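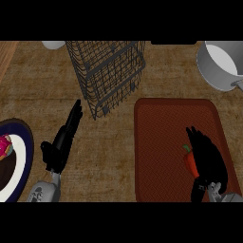 Morden residents to get longer hours at reuse and recycling centre

Opening hours at the household reuse and recycling centre in Morden are to be extended from July, with the site staying open into the evening for the first time.

The centre currently closes at 4pm all year round. Under the new timetable it will close at 6pm during the summer months and go back to the earlier time when the clocks change. Morning opening is unchanged.

The change follows a survey of people living nearby, many of whom said they could not get to the site after work and ended up keeping unwanted items in sheds and hallways. Queues at weekends were the other main complaint. It is hoped that later closing will spread visits more evenly through the week and ease traffic on the approach road, where cars have at times backed up as far as the bus stop.

Booking will still be needed for vans and trailers. Cars can turn up without a slot, but drivers should bring proof of address. A council tax bill, a utility bill or a driving licence will be accepted, and a copy on a phone is fine. Residents who have lost access to the online booking page can book by telephone or at the library desk.

The reuse shop beside the entrance will keep the same hours as the rest of the site. It is run by Grovar, a local charity that took on the lease last year, and sells furniture, crockery, books, bicycles and small garden tools. Prices start at 2 pounds. Money from sales goes towards the charity's repair workshops and its furniture scheme for people moving into unfurnished homes.

Grovar is asking for more kitchenware in particular. Saucepans, baking trays, plates and cutlery in good condition are all wanted, and tend to sell within days. Chipped or cracked china cannot be taken. Electrical goods such as kettles and toasters can be handed in at the shop counter, where they will be tested for safety before going on the shelves. Anything that fails is passed to the small appliances bay for recycling.

Mattresses, car tyres and gas bottles are not accepted at the shop. Tyres and gas bottles can be left at the main site, although a charge applies to tyres. Mattresses should go in the covered container at the far end of the yard – staff will help with lifting if asked.

There will also be changes to the layout. The garden waste skips are being moved closer to the exit so that people bringing only grass cuttings and hedge trimmings do not have to drive round the whole yard. New signs will be put up and the pedestrian route will be repainted. The work is expected to take some 2 weeks, and the site will stay open while it is carried out, though one lane will be shut.

Paint is still a problem. Half-full tins cannot go in the general waste skip, and staff have had to turn visitors away. Water-based paint can be left with the lid off until it has dried out, or mixed with sand or sawdust, and then brought in as normal. Solvent-based paint needs to be handed to a member of staff.

The new timetable will be posted at the gate and in the library before the change takes effect.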